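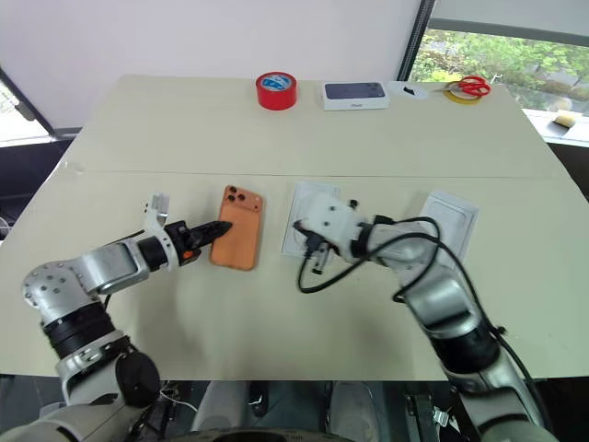
Facilities Support Request
Site: Akilberg, second floor, packing room
Category: Furniture and work surfaces
Priority: Normal
Status: Closed
Submitted by: Marisa Serra
Assigned to: Corrado Galli

Summary
The two sections of the large cream-colored table have moved out of level with each other. Small items placed over the joint do not lie flat.

Original request (Marisa Serra)
The packing room table consists of two sections pushed together, with the far section toward the white wall. Staff report that the near section now sits lower than the far section at the left end. The difference is 2 mm, measured with a straightedge and a feeler gauge. When a white tray is placed across the joint, it rocks, and a phone laid in the recess shifts toward one corner. Trays kept entirely on the near section are not affected.

The room is in use each morning until noon. We ask that any work be carried out after that time. Please advise whether the table may remain in service in the meantime.

Response, 1:40 p.m. (Corrado Galli)
The request has been received. The table may remain in service. Please keep trays and phones on the near section and do not set anything across the joint. Tape and other supplies may stay along the back edge of the far section. Please confirm whether the table was moved when the floor was cleaned in January, and whether the feet were adjusted afterward.

Reply (Marisa Serra)
Both sections were pulled away from the wall for the cleaning and returned the same day. I have no record of any adjustment to the feet. The department has been instructed to keep the joint clear.

Inspection notes (Corrado Galli)
Floor checked with a long level. There is a slight fall toward the left side of the room, within the limit for this building and not a matter for repair.

Far section: level in both directions. All feet in contact with the floor.

Near section: left front foot turned in by several threads compared with the right front foot. Left rear foot in contact but loose, with the lock nut backed off. Connecting bracket under the tabletop present on the right side. The bracket on the left side is attached to the far section only, and its two screws on the near side are missing.

Tabletop surface: no swelling or lifting found along the seam. The replacement of the top, raised by the department in an earlier call, is not supported by this inspection.

Work completed
1. Near section cleared by department staff before work began.
2. Left front and left rear feet adjusted until the two surfaces met evenly. Lock nuts tightened on all feet of both sections.
3. Left bracket refitted with two new screws from Flotema stock. Right bracket screws checked and tightened.
4. Straightedge passed along the full length of the joint. No step could be felt.
5. Empty tray placed over the joint at the left end, center and right end. No rocking at any position.

Parts charged to the department: screws, pack of 100, opened, balance returned to the supply cabinet. Labor: no charge.

Confirmation (Marisa Serra)
The table was returned to full use the following morning. Staff report that the trays lie flat at all positions. The instruction to keep the joint clear has been withdrawn.

Closing remarks (Corrado Galli)
Should the table be moved again, both brackets must be released first and refitted once the sections are back in position. The sections should be lifted by two persons and not dragged. A further check of the feet has been scheduled in 14 weeks. Any movement noticed before then should be reported under this same ticket, which can be reopened by the department on request.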